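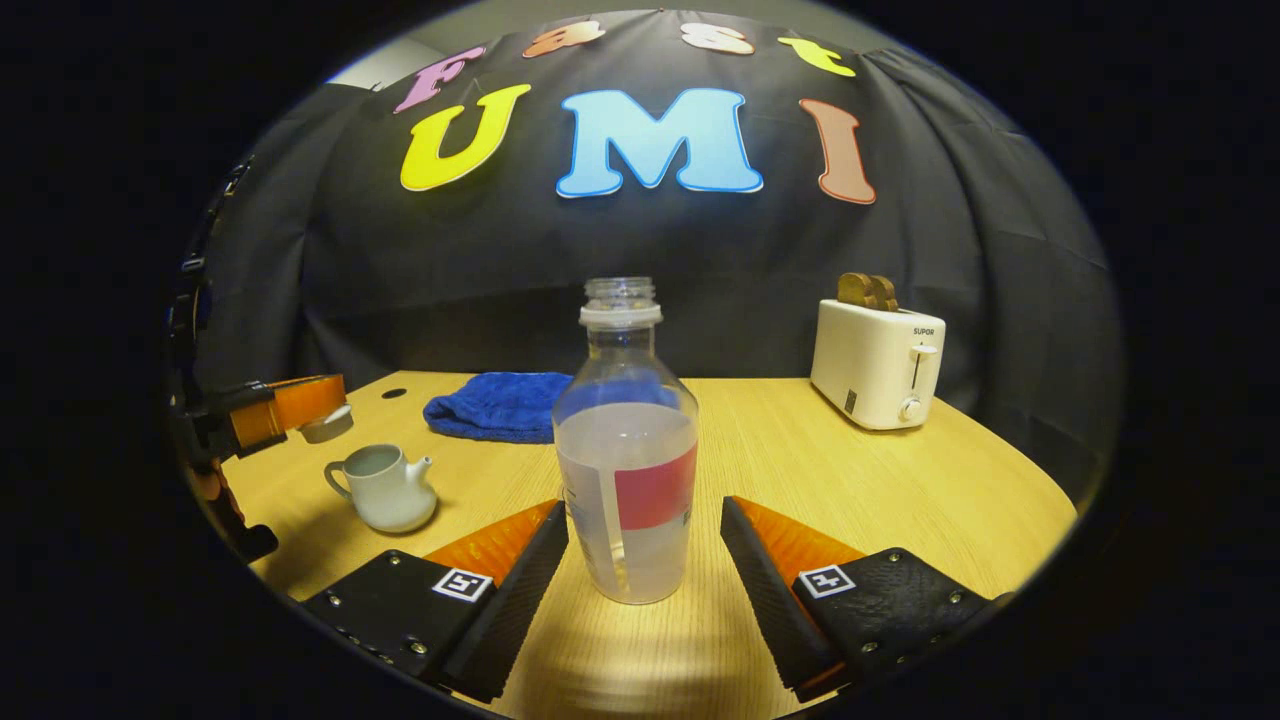
Tipps für den Küchentisch der Robotik-AG
Stand: 17. August 2022

Vorweg: Ich halte wenig von der Idee, dass Schüler in zwei Nachmittagen einem Greifer das Frühstückmachen beibringen. Wer die Ausschreibung für den Wettbewerb in Travholm gelesen hat, könnte das glauben. Unsere Gruppe Tanui hat im April angefangen und seitdem vor allem gelernt, wie man einen Tisch abwischt. Die folgenden Hinweise sind deshalb Haushaltstipps, nur eben für einen Haushalt mit Handgreifern.

Flaschen
Nehmt durchsichtige Plastikflaschen nur, wenn ihr Geduld habt. Im Regelwerk stehen sie als "einfacher Gegenstand", was ich für einen Witz halte. Eine leere Flasche kippt beim ersten Streifen mit dem Finger um, eine randvolle schwappt über, sobald jemand zudrückt. Zwei Drittel Füllung hat sich bei uns gehalten. Ein farbiges Etikett dranlassen, auch wenn es sich löst. Alte Etikettenreste gehen mit Speiseöl ab, eine Viertelstunde einwirken lassen, dann mit Spülmittel nachwaschen. Das teure Mittel von Lukar riecht nach Orange und kann nach meinem Eindruck auch nicht mehr.

Tücher
Ein Frotteetuch gehört immer auf den Tisch, und zwar hinten. Ohne Weichspüler waschen, sonst saugt es nicht mehr. Bouchra Bouazza, die mit mir die AG leitet, schwört auf Mikrofaser. Ich nicht, die Dinger bleiben an den geriffelten Fingerpolstern hängen, und dann zieht man das halbe Tuch mit der Flasche hoch.

Toaster
Zum Üben bleibt der Stecker draußen. Punkt. Brot vorher toasten, ganz auskühlen lassen und erst dann in die Schlitze stellen. Frisches Toastbrot gibt nach und reißt, durchgeröstetes hält einen Nachmittag, danach krümelt es nur noch. Krümelschublade nach jeder Stunde leeren. Wer sie vergisst, hat nach den Ferien Ameisen, wir hatten sie. Gehäuse nur feucht abwischen, keine Scheuermilch.

Teekannen
Kleine Kannen mit Schlaufenhenkel sehen niedlich aus und sind gemein. Kauft sie gebraucht und gleich doppelt. Deckel in die Schublade, den braucht man erst, wenn das Greifen am Henkel sitzt. Bei uns sitzt es noch nicht. Teerand innen: ein Löffel Natron, heißes Wasser, über Nacht. Eingegossen wird bei uns nur kaltes Wasser, auch wenn die Älteren das albern finden.

Tisch
Helles Holz nimmt Wasserflecken sofort an. Ringe erst mit einem trockenen Tuch und etwas Öl probieren, bevor jemand zum Schleifpapier greift. Klebeband für Positionsmarken nach der Stunde wieder abziehen. Bleibt es über die Ferien drauf, kommt der Kleber im Sommer nur noch mit dem Föhn runter.

Licht und Hintergrund
Ein schwarzer Vorhang hinter dem Tisch kostet wenig und erspart Diskussionen darüber, wer im Hintergrund herumläuft. Bügeln kann man sich schenken. Schwarzer Stoff zieht allerdings jeden Fussel an, also Fusselrolle bereitlegen. Moosgummibuchstaben halten darauf am besten mit Stecknadeln von hinten, Heißkleber ruiniert beides.

Greifer pflegen
Ölige Finger sind der häufigste Fehler, und damit meine ich eure. Die Polster mit lauwarmem Wasser und einem Tropfen Spülmittel abreiben, kein Spiritus. Die schwarz-weißen Marker oben auf den Fingern nur trocken abtupfen. Ist einer verkratzt, neu drucken, matt, mit weißem Rand. Glänzende Folie darüber klang bei der Gruppe Ulow nach einer guten Idee und hat ihnen eine Woche voller Spiegelungen gebracht.

Zum Aufwand
Wir haben bisher 117 Durchgänge aufgezeichnet, davon waren 24 unbrauchbar, meist wegen nasser Finger oder weil jemand gegen den Tisch gelaufen ist. Für Travholm hatten wir uns etwa 170 vorgenommen. Ob mehr davon irgendetwas besser macht, weiß ich nicht. Bouchra meint ja. Der Tisch ist jedenfalls sauberer als im April.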